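Subject: Re: [allotment-growers] Dividing and storing dahlia tubers
Date: 29 June 2024

On the list it was written:

> Last October I lifted all my dahlias after the first frost, washed them with the hose and put them in a box in the garage. In spring more than half were dry like old carrots and two were rotten in the middle. The plants I bought again from Windano are growing well now, but I do not want to pay a second time. Should I divide in the fall or in the spring? And what do you pack them in? I read sand, sawdust, peat and nothing at all, all on the same website.

Hello all,

I have grown dahlias on the plot behind the Kasetti sheds for eight seasons, and I lost many in the first winters, so I can tell you what I do now. Please forgive my English if I use a wrong word for a plant part.

First, the time of lifting. I do not dig on the morning after the first frost. I cut the stems to the width of one hand and leave the clumps in the ground for one week more, sometimes two if the soil is not too wet. In that time the eyes become easier to see. If your ground freezes deep very fast, then you must of course be quicker.

I divide in the fall. Many good growers prefer the spring and I do not want to quarrel with them. In the fall the tubers are softer to cut and they need less space — this matters to me, my cellar is small. But the eyes are harder to find than in spring. If you cannot see any eye, leave the clump whole and divide it in April. A tuber without an eye and a piece of the crown will never make a plant, even if it stays fat and healthy all winter. 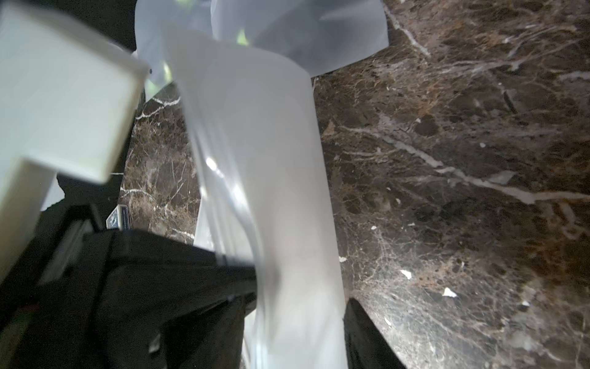

About washing: I still wash, but only with a soft stream, and then they dry in the shade for one or two days. Not longer. I think your garage box was simply too dry and too open, and perhaps the two rotten ones had broken necks from the hose. A broken neck is hard to notice in the fall. Bend each one very gently and throw away what moves like a hinge.

For packing I have tried most things. Sand was heavy and dried out the small ones. Now I use coarse vermiculite, the one Brukico sells in the 40 liter sack, a little damp but not so much that it sticks to the fingers. One sack is enough for all my varieties. I put a layer, then tubers which do not touch each other, then a layer again. The cellar stays cool and never freezes. I look at them once a month, remove the soft ones, and if they are wrinkled I spray a little water.

Write the name directly on the tuber with a pencil for plants. Paper labels become mush. My 'Wibisono' seedling, a dark red one I raised myself, was lost for a whole summer between other reds because of this.

One question from me also. Does anybody here pinch out the tall varieties as late as now? Mine were planted late because of the cold May and they have only three pairs of leaves. I am afraid that I will lose the first flowers, but without pinching they go up like poles and the wind takes them.

Greetings from the wet end of the plots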